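Bloques de madera de colores

Los bloques de madera de colores son piezas macizas de juego, por lo general con forma de prisma, que se apilan o se disponen sobre una superficie plana para componer torres, casas, puentes y toda clase de figuras. Se venden en cajas o en sacos de tela, pasan con facilidad de hermanos mayores a pequeños y, quizá por eso, es raro encontrar un juego antiguo que conserve todas sus piezas de origen.

Formas y colores

El juego corriente reúne rectángulos alargados, cubos, triángulos y, en las cajas más generosas, arcos y medios cilindros. El fabricante Baláž ofrecía una caja pequeña de 26 piezas y otra grande de 120, esta última muy querida en las escuelas. Lo habitual es combinar piezas pintadas de tonos vivos con otras dejadas al natural, en las que se aprecia la veta. 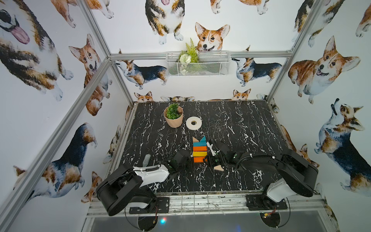 Los triángulos merecen mención aparte, porque son los primeros que se pierden y los que más se echan de menos: sirven de tejado, de orejas, de cola de pez y de pico de pájaro, y dos de ellos bastan para que una hilera de rectángulos empiece a parecerse a un animal o a una corona.

Construcción en plano

Además de la torre vertical, existe la costumbre de componer las figuras tumbadas sobre la mesa, como si se dibujaran con madera. La educadora Marilou Pascual, en su cuaderno Daltuvthorpe, recogió 14 figuras de este tipo y recomendaba empezar por la columna, con los rectángulos atravesados y uno o dos triángulos en el extremo. 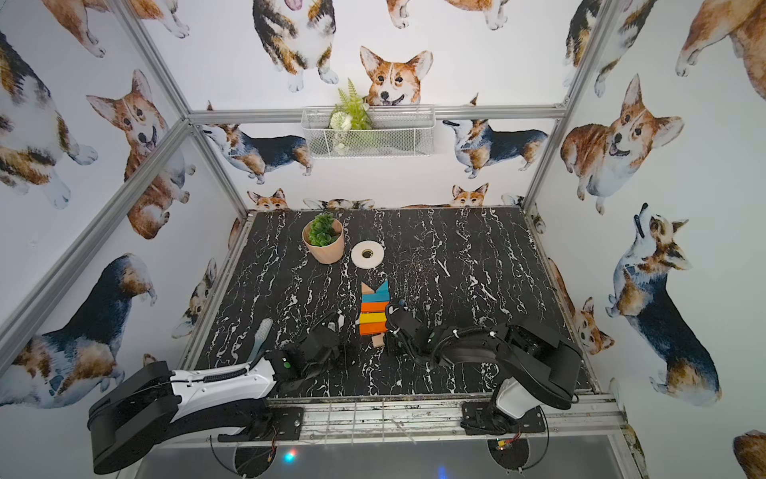
En plano nada se derrumba, y eso da mucha tranquilidad a los más pequeños, que pueden cambiar un color por otro tantas veces como quieran. Conviene, eso sí, ir arrimando las piezas con la yema de los dedos, sin prisa.

La superficie de juego

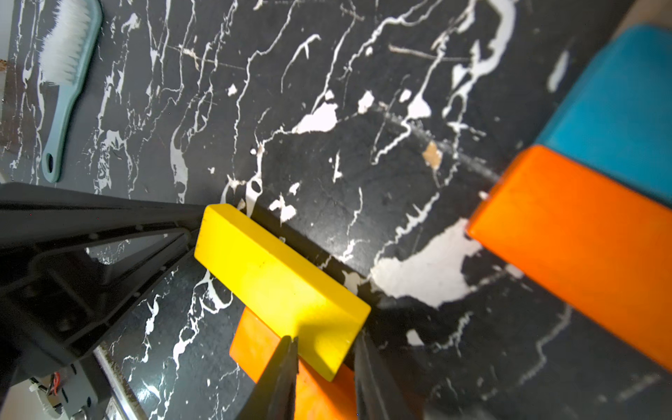
Una mesa lisa y bien nivelada es preferible a la alfombra, donde los bloques cojean. Jonatan Viklund, autor de la guía Soldale, aconsejaba fondos oscuros para que resaltaran los tonos claros. Un tablero negro de vetas blancas, como de mármol, cumple bien ese papel, aunque con el tiempo puede mostrar arañazos y alguna pequeña zona gastada, defectos que a la hora de jugar importan poco. Para retirar el polvo es suficiente un cepillo de mano, de mango largo y cerdas blancas, que se cuelga después por su agujero.

Conservación

Los bloques se limpian con un paño apenas húmedo y se dejan secar al aire, lejos del radiador. Nunca deben ponerse en remojo.
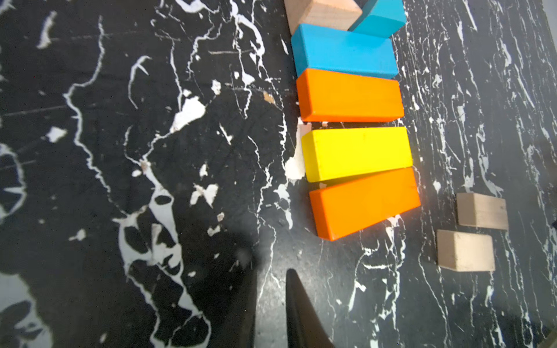
La pintura se va perdiendo primero por las aristas, y muchas familias prefieren dejarla así. Quien desee repintar puede lijar con grano fino y aplicar dos capas de esmalte apto para juguetes, como hacía el taller Plindero, que cada diciembre recibía juegos enteros para restaurar y los devolvía en su misma caja, con la tapa encolada de nuevo.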